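Grippers first, arms later

Caught Yamila Alarcón between runs at Plernow, mid-morning, kettle on. She's been comparing hand-held grippers since June. Two designs so far, 46 grasps each, same objects.

"The old one is fine on boxes," she says. "Soft things, no. You squeeze and it slides off." The newer Nunard fingers do better, she thinks, but they're heavier, and after 60 minutes her wrist knows about it.

Does the tracking hold up? "Mostly. We lost the marker 13 times, nearly all of them my elbow." She wants the cube moved further out. Khurram Marwat, who does the mounts, doesnt want it moved at all. They've been argueing over it for some 300 messages.
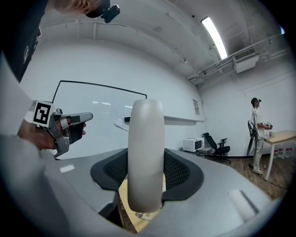 What about the camera?

One gripper with a marker cube, one person with a camera mount on their head, and the two views have to agree. "When they don't, you bin the run." She'd take a wider lens over a sharper one.

Next is the same fingers on a proper arm. Any date for that? "Ask Khurram."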